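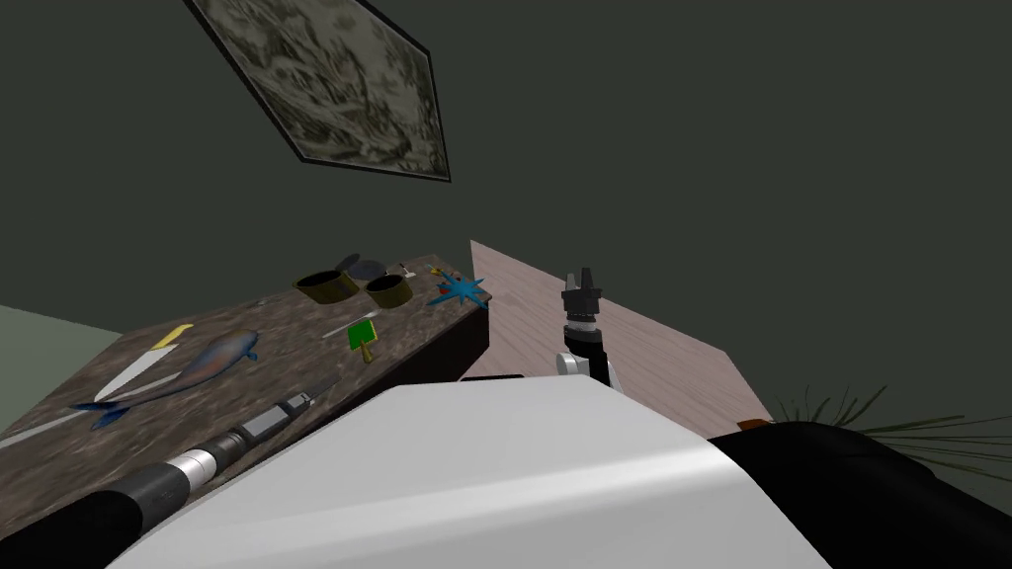
*Figure 1. Arm above the table, simulated view.*

**4. Checks before a run**

1. Open the Praris scene and select speed level 6.
2. Keep the knife outside the planned arm path.
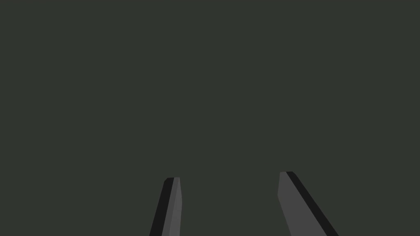

*Figure 2. Gripper fingers open, nothing held.*

3. Save the open position under the Hanon profile.

> **Caution:** Do not close the gripper while the arm is moving.

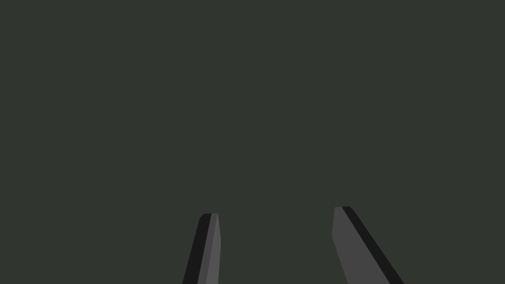

**Must the check be repeated after a restart?**
Repeat it after every restart, and write the result in log sheet 107.

4. Choose one object for the first grasp. If other objects are near it,
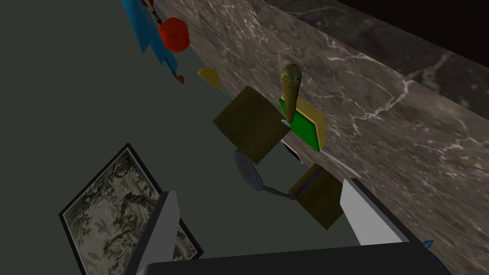 approach from the free side and stop at the first contact warning.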